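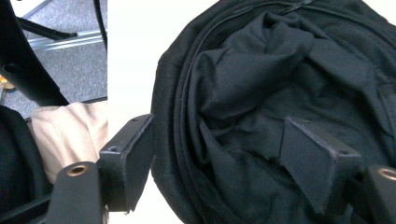

Winter coat and linens drive – drop-offs open until the end of the month

January 28, 2021

The Rivera Street clothing exchange is taking donations again after the holiday break. The October drive brought in 323 items, and 246 of them went out to families before the new year. What is left is mostly summer wear, so please look for sweaters, long pants, thick socks and bedding first.

Wash everything before you bring it. Fold it and pack it in a bag you don't need back, and put a note on top with the sizes. Bags with no note still get sorted, but they wait longer. We can't take pillows, car seats or single shoes.

Drop-off is at the side door of the Grudbridge building, 10 to 4. Ring the bell and leave your bags on the cart. Only 6 people can be inside at one time, and masks are required, so most donors will be in and out without coming past the door.

Marites Lumbao is running pickups again for anyone who can't drive. Leave a message at the front office with your address and the number of bags. Her route covers the streets north of the tracks – if you live south of them, ask for Princess Galang.

Children's sizes go fast. There are 186 households on the list this month, and more than half asked for something in a kids' 8 or under. Snow boots in any size are also wanted.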